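Drutwood-gear mailing list
Subject: Re: [drutwood-gear] what goes in the power box?
From: Keisha Doucet
To: drutwood-gear
Time: 9:42 PM

Hi Wumpini, hi all,

Wumpini Nartey wrote:
> I've got the mixer bag and the mic bag sorted for the May trip, but I'm
> stuck on power. Last time we got to Memside with a pile of white cords
> all knotted together and only one thing to plug them into. Does anyone
> have a list? And do we need the big box or would a tote bag do? I'd
> like to save the trunk space if we can, it's 340 miles and I'm the one
> with the cello behind my head.
>
> Also Ewurabena says her lamp can't share with the keyboard, is that
> true or is she just being careful?

Big box, please! I know it takes up room but I've done the tote bag thing (the Berchtold hall weekend, some of you were there) and by the time we parked, every plug had worked its way through every loop. I spent the whole sound check on my knees picking it apart while Cecilia played scales at me. A box with a lid you can close is worth the trunk space, and I'll take it in my car if the cello won't budge.

I've been sorting power stuff on and off since lunch, and I do it the same way every time, everything out on the table first and then decide. 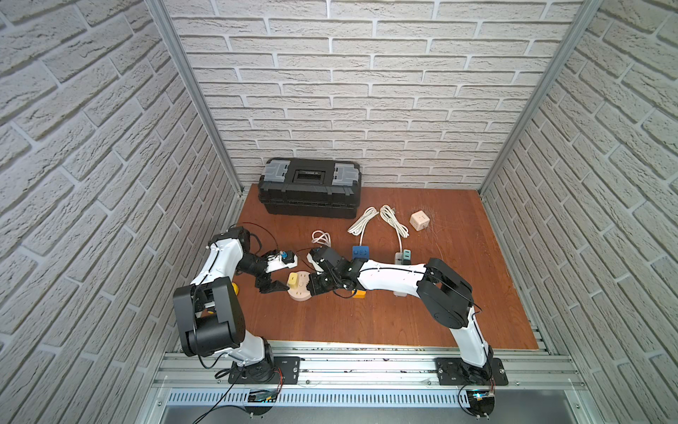 Power things on the table, toolbox at the back.

Cords first. I coil each one by itself and keep them apart, even the little thin one, which is the one that always goes missing. Please don't wrap them around your elbow, it puts a twist in them and then they never lie flat again. Big loose loops, one twist of Velcro, plug end on the outside where you can see it. I ran out of Velcro so if anybody has a roll, bring it to rehearsal.

Then the cubes. I love the cubes. The peach one with the white outlet faces goes in the middle of the music stands, and it's an easy color to spot when you're hunting for a plug in bad light. The small blue one is for whoever is stuck in the corner, usually Naa. The white strip goes at the back by the keyboard. Little plug adapters go in a zip bag, all together, and the zip bag goes in LAST so it's on top. Half the time that's the only thing we need and I'm tired of unpacking the whole box to get to it.

Now, Ewurabena's lamp. She's being careful and she's also right. It's one of those old stage lamps rated 2000 watts, and I wouldn't put anything on the same strip with it. I wouldn't put IT on a strip at all! It gets its own wall outlet and the heavy orange extension cord, the 14 gauge one that lives in my garage, not any of these white ones. I'd still like to ask Memside if there's a separate circuit near the stage. Wumpini, you have the contact there, could you write and ask? Or Ewurabena could leave the lamp at home and we use theirs, but I'm not going to be the one to suggest it to her.

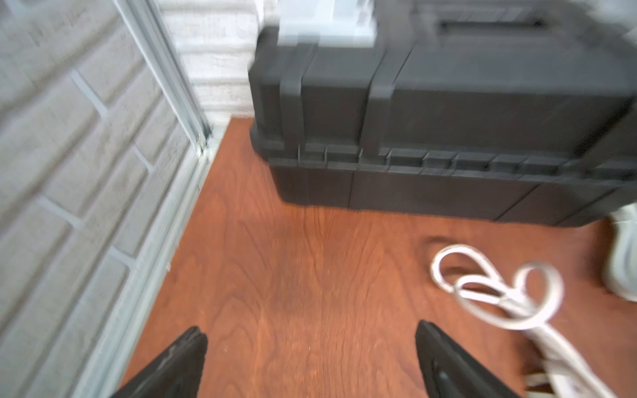 Loading the car is the other thing I wanted to bring up, because we got it backward on the way home last time and put the heavy box on top of the Flutemeo scores (sorry again, Naa). The toolbox should go in first, on the floor, right up against the back seat. The handle is set down into a slot in the top, so it doesn't stick up and poke whatever you lay across it. Music bags can go on there, or the folded stands, but nothing that rolls. And turn the front of the box toward the hatch, so we can get the lid open without hauling it out onto the curb in the rain.

Still to find:
the second music stand light and its cord (Cecilia, is it in your bag?)
gaffer tape, any color except the yellow, it left marks
a marker that works on black plastic, I want to put DRUTWOOD POWER on the lid
my orange extension cord, which is under the camping stuff

About labels, Naa asked a while back if we should put our names on our own adapters. Yes please. A bit of tape with initials is plenty. I have ended up with adapters in my kitchen drawer that I'm pretty sure belong to someone on this list, and I'll bring those along too so you can all have a look and claim them.

I can pack everything the night before and leave the box by my front door. If you've got something that needs to go in, drop it off by 7 PM or hang on to it and carry it yourself. Wumpini, let me know about the trunk, and measure around the cello before you promise anyone a seat.

Keisha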